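The tapes from my great-aunt's attic

I finished the last of the tapes on Sunday, and I've been walking around the house talking to myself ever since.
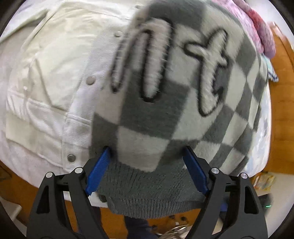
Greer Rutherford wrote to me after my first post that survivors of the evacuation years often told the funny stories first, and that I should keep listening past them. She was so right! My great-aunt, Ishbel Farquharson, spends most of tape one on a goat. Then, with no change in her voice at all, she starts in on the night her family left Jekside with 2 suitcases and a neighbor's baby.

I had never heard about the baby. My mother hadn't either. The neighbor was supposed to follow on the next train, and for 17 days nobody knew if she had made it. Ishbel was nine. Her job was to keep the baby quiet in the church hall where they all slept, and she did it by humming the same tune until her throat hurt. She hums it on the tape — just a few bars, and then she asks for some water.

The neighbor did come. I had to stop the machine there and go stand in the yard for a bit.

There are 20 tapes in all, and my typed transcript runs to 166 pages, with plenty of question marks where a truck goes by or the kettle starts up. I've left the kettle in. I love the kettle! If anybody reading had family in Jekside at that time, please write to me, especially if you know the name of the church. Ishbel calls it "the cold one," and from what I can find there were at least three that would fit.

Next month I'm starting on her letters. The handwriting is terrible and I can't wait.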